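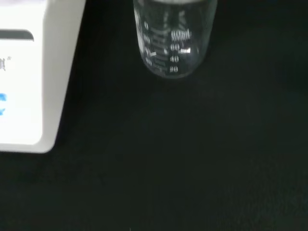
Speaker notes, Huscombe makers' evening, 3/26/18
Talk title on the program: "Weighing It Out." I asked for something shorter and this is what they could spare.

20 minutes, then questions. Water on the lectern. Do not lean on the lectern, it has wheels.

## Opening

- Hello, thank you, yes I am the person who makes the soap.
- Ask who owns a kitchen scale. Ask who trusts it. Wait for the second set of hands to be smaller. If it isn't smaller, skip the joke and go on.
- Say what the talk covers: a scale, a beaker, and the table they stand on. Apologize to anybody who came for the fragrance talk. That's in November and it's better attended.
- I started at Delliven, the shared workshop behind the tile place, with a set of measuring cups and a lot of confidence. My first lavender batch came out as something you could have resoled a boot with. I blamed the lavender.

(Pause here. Somebody usually wants to tell me about their own bad batch. Let one person do it.)

## Cups versus weight

Keep this short, they've heard it.

- A cup of coconut oil is a different amount of coconut oil depending on the weather and how hard you packed it. A hundred grams is a hundred grams in any weather.
- Soap recipes are written by weight. If you have one written in cups, give it to somebody you don't like.
- Lye especially. I say this at every talk and I'll keep saying it. Weigh the lye. Goggles and gloves go on before the lid comes off the tub, and lye goes into the water, never water onto the lye.
- Somebody will ask about spoons. Spoons are for soup.

## Picking a scale

- You want a flat pan, a display you can read from where you stand, and buttons you can hit with a gloved finger. Everything past that is marketing, and I've bought most of it.
- Pan size matters more than people expect. A jug that hangs over the pan on all sides will also hang over the display, and then you're reading the number with your cheek on the table.
- Steel pans wipe down. They also pick up streaks about which I have stopped caring.
- Look at the capacity and at the smallest step. They're printed in the booklet, and the booklet is in the drawer with the takeout menus. A scale that handles a big load often can't see a small one.
- My old one, the Weldu, went up to 3000 grams. My big winter batch comes to 3720 grams with the pot left out of it. I worked this out with the pot already on the pan and the display showing me a row of dashes, as if it were too upset to talk.
- So: split the batch, or buy the bigger scale. I split the batch. I'm told this is called thrift.
- Small stuff is the other end of it. If a recipe wants 2 grams of something and your scale moves in whole grams, you're guessing, with a display attached. Use a finer scale for colorants and clays. A little pocket one will do.
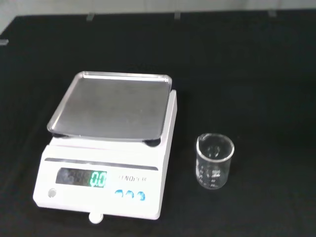 ## Zero

This is the middle of the talk and the only part I'd want them to remember, so slow down.

- Green digits, 0.0, nothing on the pan. Enjoy it. It's the most agreeable the thing will be all day.
- Point at the decimal. One place after the point means the display is talking in tenths. It doesn't mean it is right to a tenth. People fall for this, I fell for this, and the extra digit costs extra money too.
- Turn it on, wait, then look for zero. If it's wandering, wait some more. A scale near a fan or an open window will wander for as long as you let it, and so will anybody reading it.
- The beaker is off to the side on purpose in my routine. Zero with the pan bare, then put the beaker on, then tare. Doing it in that order tells me the scale was behaving before I asked it for anything.
- Tare: explain for the two people at the back who are pretending. You put the empty container on, press the button, and the scale agrees to ignore the container. Then it shows what you add.
- When you lift the container off again you get a negative number. This is the container's weight with a minus in front of it. It's fine. I once got a phone call about it at dinner.
- Write the empty weight of every beaker and jug in the back of your notebook. Then when the scale turns itself off in the middle of a pour, you can turn it back on and do the subtraction, grumbling.

(If the scale at Huscombe is set up, do the tare demo now. If they've lent it to the Horkorora stall again, talk through it with my hands. Hands went fine last time.)

## Glass

- Clear glass beakers: I like them for water and for seeing whether the last spoonful dissolved. They're easy to rinse and easy to inspect.
- I don't put lye solution in glass. It etches over time and the heat is hard on it. Heavy plastic marked for the job, or stainless steel. Say this twice. Somebody will be writing down "beaker" and underlining it.
- The lines on the side of a beaker are a rough guide. They're painted on by people who knew you'd own a scale.
- Small beaker for small amounts. Weighing a thimble of oil in a two-quart jug means most of it stays on the walls, and the walls aren't in the recipe.
- Look into it before you pour. I have weighed out olive oil on top of a dead moth. Sold as "unscented."

## The table

Nobody comes for the table part. Do it anyway, quickly.

- Flat and solid. If the table rocks, the scale rocks with it. The card tables at Delliven went to the yard sale over exactly this, and came back, and are now in the hallway.
- I like a black top. White powder shows up on it like snow on a driveway, and with lye you want to know where it went. Drops of clear oil are another story. Run a paper towel over the whole surface whether it looks clean or not.
- Leave room around the scale. I keep one container next to it, with a gap, and whatever else is waiting its turn goes on the shelf. Two years ago I had my tea on the same table. I'm still here, but I don't have tea on the same table.
- Nothing should lean against the pan. Not the cord, not your sleeve, not the recipe card. A recipe card propped on the side of the pan is good for a few grams and a ruined afternoon.
- Wipe under the pan as well. On most of them it lifts off. Be ready for what's under there.

## Checking it

- Keep something of known weight in a drawer. A proper calibration weight is cheap and comes in a little box that makes you feel like a jeweler. Don't handle it with oily fingers.
- Once a month, or whenever it's been moved, or dropped, or "moved."
- Put the weight in the middle of the pan and read it. Then put it near each corner. If the corners disagree with the middle by much, weigh in the middle and start saving.
- If your scale will let you recalibrate it, follow the booklet. (See above, takeout menus.)
- Fresh batteries before a big batch, or run it off the plug. Low batteries give you wrong numbers in a very sure voice.

## Things people will ask

- Can I use my baking scale? Use a second one for soap and label it. Flour and lye shouldn't share.
- Ounces or grams? Grams. I'll hear arguments in the parking lot.
- What brand? I won't say, I've been wrong too often. Bring yours next time and we'll put the same weight on all of them and see who goes quiet.
- Is fluid ounces the same as ounces? No. Try to say it kindly.
- Can I round? The shea butter, a bit. The lye, no.

## Closing

- Handout is by the door, one sheet, both sides. The percentages on the back are corrected from last year's. If you have last year's, please throw it out and don't make the castile.
- Remind them the pan, the display and the buttons get wiped before the scale goes back in the cupboard, and that the cupboard key lives on the hook.
- Unplug the projector. Take the wheels lectern back to the side room, slowly.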